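Why I Have Stopped Cooking at Lunchtime

2 min read

In January I decided I would become a person who makes lunch. I work from home, the kitchen is 31 steps from my desk, and I own a rice cooker. The conditions were ideal. I had been spending a shameful amount at Pawlak, the deli on the corner, where they had started reaching for the rye when they saw my coat.

The first week I made soup. It was a good soup, and it took until ten to four. I ate it standing up during a call with my manager, Eyerusalem Tesfamariam, who asked whether I was near a construction site.

The second week I downloaded an app. It wanted to know my goals. I told it I wanted lunch, and it set me a daily target of 2,000 calories and began sending me encouragement at 6 a.m. — a time when I have no interest in lunch or in being encouraged. It also had me buy farro. I still have the farro. If you live near Tirkside and want some farro, please get in touch.

My neighbor Normunds Sproģis has eaten the same lunch for as long as I have known him: bread, cheese, an apple, all of it gone in the time it takes me to find a clean pan. I asked him if he ever got bored. He said it was lunch. I have thought about that more than I have thought about most books.

So I have given up, with some relief. Whatever is left from dinner goes in a bowl, whatever is in the cupboard goes next to it, and I'm back at my desk before the kettle has cooled. Pawlak gets me on payday. The app still writes. Yesterday it told me it missed me.

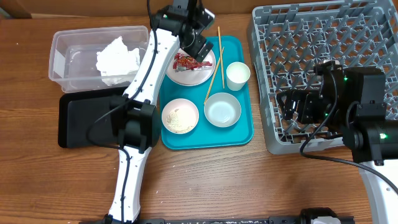
Lunch on a tray, chopsticks and all.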